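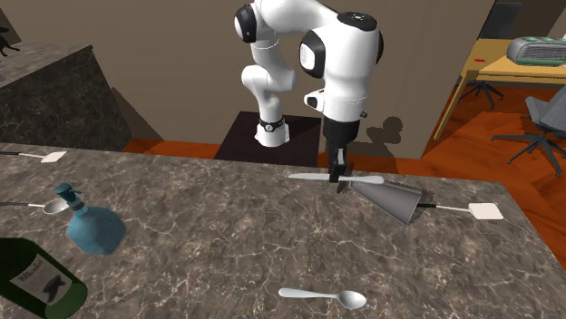

Fig. 1. Grey marble countertop with a white utensil and a grey cone-shaped object (render).

Stastard Kitchen Terms

A word list of British household names for kitchen items, with regional variants and short definitions. Maintained by Shiyu Pan.

Contents

terms.csv – 1694 entries, one per line
variants.csv – regional spellings and local names, keyed by term_id
sources.txt – the 41 printed catalogues and cookery books consulted

Fields

term_id, headword, plural, group, definition, first_source. The group field takes one of 33 values. Empty plurals mean the word is not used in the plural, e.g. cutlery.

Method

Headwords were typed by hand from the sources and merged on spelling. Hyphens were kept as printed. Trade names were removed unless they are also in general use.

Known problems

304 entries have no first_source. Coverage of Welsh and Northern Irish terms is thin. "Slice" and "turner" overlap and have not been split. The baking group was last checked in March.

Encoding

UTF-8, comma separated, quoted where needed. Files exported from Coltis before version 2 use semicolons – convert these before merging.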